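Carnet > Journal > Août

Rechercher dans le carnet OK

Le soda orange

Onze heures du soir, la fenêtre est encore ouverte. J'écris en français comme je me l'ai promis au printemps, ou plutôt comme je me le suis promis, j'ai vérifié. Je corrige maintenant mes phrases avant de les publier et plus après, ce qui me prend beaucoup de temps, mais il fait trop chaud pour dormir.

Ce matin je suis allé à pied jusqu'à l'épicerie Clellar. Le téléphone a compté 3 899 pas pour l'aller et le retour, avec le détour par la pharmacie. J'aurais pu prendre le bus 52, qui s'arrête presque devant, mais à cette heure il est plein et on ne peut pas ouvrir les fenêtres. J'avais écrit une liste : du riz, des oignons, du savon pour la vaisselle, des piles. J'ai oublié les piles. J'ai acheté par contre une bouteille de soda à l'orange qui n'était pas sur la liste.

Je n'achète presque jamais de soda. Quand j'étais enfant, on en buvait aux mariages et aux examens réussis, et une seule bouteille devait suffire pour toute la table des enfants. On versait très lentement pour que la mousse ne vole la place de personne (je ne sais pas si on peut dire cela en français, mais c'est ainsi que nous le disions). Ensuite on comparait les verres en les mettant l'un à côté de l'autre. Il y avait toujours une dispute. Chez Clellar, dans le rayon des boissons importées, j'ai reconnu la couleur avant de lire quoi que ce soit, et ma main l'a prise.

J'ai posé les courses, rangé le riz et les oignons, et mis la bouteille sur la grande table blanche, un peu à droite, assez près du mur. Cette table vient du magasin Malwood, elle est plus large que je ne le croyais en la commandant. Tout ce qu'on met dessus a l'air petit. La couleur aussi change : dans le magasin c'était un orange ordinaire, ici, avec le blanc dessous et le gris derrière, on ne voit que cela.

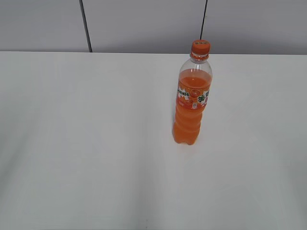
La bouteille debout sur la table blanche, avec son bouchon orange.

Je me suis assis en face avec mon cahier. Depuis le début du mois je fais un exercice que j'ai trouvé dans un vieux manuel : choisir un objet de la maison et chercher tous les noms de ses parties, sans passer par ma langue. J'ai fait la chaise, la casserole et la serrure. Le parapluie m'a pris deux soirées, il a plus de mots qu'une maison. Le cahier a maintenant quelque 80 pages remplies et la couverture commence à se détacher.

Pour la bouteille, je connaissais déjà le bouchon et l'étiquette. J'ai appris que le haut s'appelle le goulot, et qu'entre le goulot et le corps il y a l'épaule, comme pour une personne. Le petit anneau sous le bouchon, celui qui reste au goulot après la première ouverture, s'appelle la bague d'inviolabilité. C'est un mot très long pour une chose si mince. Je l'ai répété plusieurs fois en coupant les oignons et je le dis encore mal.

Pour le bas j'ai cherché davantage. Le fond n'est pas plat, il forme des sortes de pieds arrondis, et on dit un fond pétaloïde, comme les pétales d'une fleur. J'ai été content toute la matinée de ce mot. Il y a aussi les reliefs horizontaux sous l'étiquette, que j'ai appelés des vagues. Mon dictionnaire propose « nervures » ou « cannelures ». J'ai noté les deux, mais dans ma tête ce sont toujours des vagues, la boisson y devient plus claire et plus foncée par bandes.

Vers midi j'ai déjeuné dans la cuisine, debout, du riz d'hier avec un œuf. J'ai voulu boire le soda avec le riz et puis je ne l'ai pas fait. Il n'était pas encore froid, c'est la raison que je me suis donnée. La vraie raison est que j'avais du plaisir à le regarder. Je l'ai laissé où il était et j'ai travaillé à côté, les factures d'abord, ensuite la lettre pour le bureau de la rue Kordestani, que je remets depuis longtemps. Ils demandent une attestation, puis une copie de l'attestation, et dans la deuxième lettre ils écrivent que la copie suffisait. 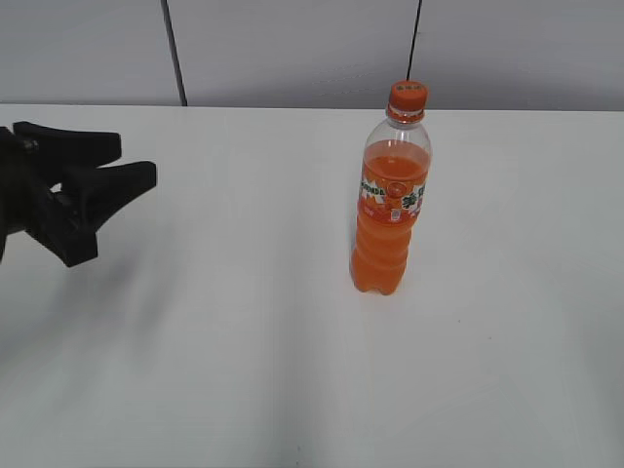

Comment faut-il garder un soda jusqu'au lendemain ? Debout, au réfrigérateur, avec le bouchon bien serré.

J'ai trouvé cette règle dans le même manuel, au chapitre des conseils ménagers, où l'on apprend l'infinitif et « il faut ». Les phrases y sont très sévères. Il faut essuyer les verres avec un torchon propre. Il faut aérer la chambre chaque matin. Je crois que j'ai appris la moitié de mon français dans ce chapitre et que cela s'entend quand je parle à mes voisins.

L'après-midi j'ai étudié l'étiquette, qui est orange, blanche et verte avec aussi du rouge. Les lettres latines suivent la courbe du plastique, et selon l'endroit où l'on s'assoit on n'en lit que la fin, quelque chose comme RINDA. De l'autre côté il y a des caractères chinois, et sur le bouchon on en trouve trois, en foncé : 美年达. Je les ai recopiés dans le cahier avec beaucoup de soin et un mauvais résultat. Le premier veut dire beau, le deuxième veut dire année, et le troisième, je l'ai compris comme « arriver » ou « atteindre ». Mis ensemble ils donnent surtout le son de la marque, dit le dictionnaire. J'ai quand même écrit à côté, en petit : une belle année arrive – avec un point d'interrogation.

J'ai pensé à Urach, où j'ai habité mon premier hiver en Europe. Là-bas je ne lisais rien non plus sur les emballages. J'achetais selon les couleurs et les dessins, et j'ai mangé pendant une semaine une crème que je croyais être du yaourt. Je gardais les étiquettes dans une boîte pour les traduire le soir. J'ai perdu la boîte dans un déménagement, je crois le deuxième. Je voudrais bien la retrouver, il y avait dedans une étiquette de jus de poire avec un chien.

Une bouteille debout et une bouteille couchée, ce n'est pas le même exercice. Couchée, on voit le bouchon presque de face, et le liquide devient plus rouge là où la lumière passe. On perd le fond et ses pétales, on gagne l'épaule, avec un reflet blanc que je n'arrive pas à dessiner. Mon crayon fait toujours une tache. J'ai noté les verbes : coucher, renverser, faire rouler, redresser. « Redresser » est difficile pour moi, je mets le r de la fin au mauvais endroit de la gorge.

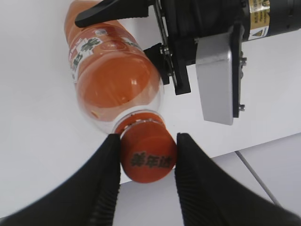

J'ai noté aussi « pétiller » et « pétillant », que je confondais avec « scintiller ». Une étoile scintille, une boisson pétille. Les yeux peuvent faire les deux, selon le manuel, qui donne 5 phrases là-dessus et aucune avec du soda.

Le soir je suis descendu chercher les piles au petit magasin du coin, il était fermé. En remontant, j'ai senti quelqu'un faire griller des poivrons au premier étage. J'ai arrosé le basilic, qui a perdu encore des feuilles. Il faudra peut-être le mettre du côté de la cour.

La bouteille est maintenant au réfrigérateur, dans la porte, à côté du vinaigre. Demain je la boirai au déjeuner, dans le verre haut, en versant lentement. Je dois aussi poster la lettre avant dix heures et penser aux piles, que j'ai écrites cette fois sur ma main.

Partages : 4
Commentaires (2)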